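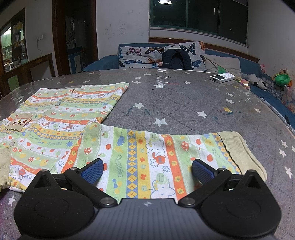 Gripper 6, pads and pins
February 3, 2020

Home Log Parts Bench notes Contacts

Started with the hand-held gripper, the one we use for the sleeve work. Odair had left me a sticky note saying the right finger "feels lazy," and he's right, it does! Close it slowly and the left finger gets to the middle first, then the right one catches up with a little click. Fast close, you'd never notice.

Took both fingers off and had a look at the blue pads. Left one is fine. Right one had a corner lifting, so I peeled it, cleaned the old glue off with alcohol (took forever, whoever glued that meant it) and put on a new one from the Fimden bag. Texture runs the same way as on the left, I checked twice this time. Yhon, please don't mix the Fimden pads with the Eichhorn ones in the drawer, they look alike and the Eichhorn ones are a hair thicker.

The click wasn't the pad though. Small pin up near the right finger joint had some play in it. Pulled it, wiped it, dab of the light grease, back in. The big pivot pins by the body I left alone, no wobble there that I could feel. Click is mostly gone. I can still get it if I hold the thing sideways and really go looking for it.

Then 20 slow closes on nothing, and after that on to cloth. The kid's shirt with the stripes is still my favorite for this, busy print and a ribbed cuff, so there's thin fabric and thick fabric on the same sleeve. Open wide over the sleeve, come down, pinch, lift, let go, smooth it out again. Two slips out of 44 pinches, both on the folded cuff. I'll take that for a fresh pad.

Open position reads 700 on the finger encoder now. I wrote that inside the lid of the case too, so if it drifts we'll see it. Don't re-zero with the fingers pushed past the stop, that's how we got the weird numbers in December.

Still to do:
- order pins from Flonasero (we have one spare, maybe)
- check the linkage arm on the left, same age as the right one
- ask Varnport if they still want their cloth runs with the old pads
- Odair to try it and tell me if it's still lazy

Grease is back on the top shelf, lid on properly.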